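3.2 Where the snacks live

I went into this part of the study assuming that people keep snacks in the pantry. Silly me! Of the 29 households Kylie Dunstan and I visited in Billivdale and Sutcliffe, plenty had a perfectly good pantry and still kept the treats somewhere else — on top of the fridge, in the boot of the car, behind the ironing. We ended up calling these spots "side stores", which was Flynn Wihongi's term from the Havalell pilot and much better than mine.

Over the diary period our households wrote down 2,454 snacks, and 2,308 of those entries were clear enough for us to say where the food had come from. (The rest were mostly things like "bikkie, Mum's", and we left them out.) I'd expected the side stores to be for special occasions, but people dipped into them on ordinary weeknights, usually after the dishes were done.

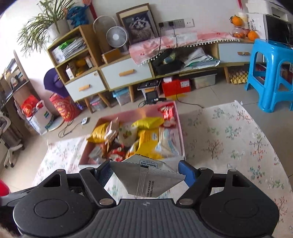 Figure 4. Assorted packaged snacks in an open pink cardboard box, with a Member's Mark bag held in front.

Boxes came up a lot in the interviews. One dad told me a box on the floor felt like "everyone's", while anything up on a shelf belonged to whoever had put it there, and I've thought about that ever since. Kylie reads it as a question of height and reach, especially with little kids about. I lean more towards the lid — if there isn't one, you don't have to be seen opening anything. We argued about it all through April and haven't settled it.

Nine households moved their side store during the study, and most of them blamed a teenager. I go through those moves one by one in Section 3.3.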